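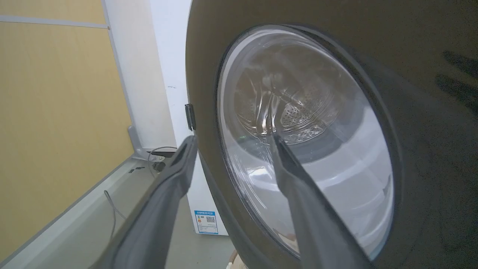

Keeping the Front Loader From Getting Stinky

Okay, so I put up with that swampy towel smell for most of a winter before I did anything about it. I blamed the detergent, I blamed the towels, I even blamed the water here in Brerkville. My neighbor Bent Hafstein finally told me to pull back the rubber gasket and look in the fold. Ew! Hair, lint, a guitar pick and a gray slime I don't want to talk about.

Now I wipe the fold with an old washcloth and a little white vinegar every couple of weeks, and I leave the door open between loads (unless you have toddlers or a cat, in which case please shut it).

Use Less Soap

I was pouring in way too much. For a normal load I'm down to 2 tablespoons, and my T-shirts come out softer than they used to. If you still see suds at the end of the rinse, cut back some more.

The Little Drain Filter

Mine hides behind a flap at the bottom. Put down a towel and a baking pan first, open it slowly, and expect more water than you'd think. I do it in January and again when school lets out.

Towels

Hot wash, no fabric softener, and don't cram them in! I run an empty hot cycle once a month too, usually at night while I'm doing dishes. And get them into the dryer right away. I set the oven timer or I'll forget them till breakfast.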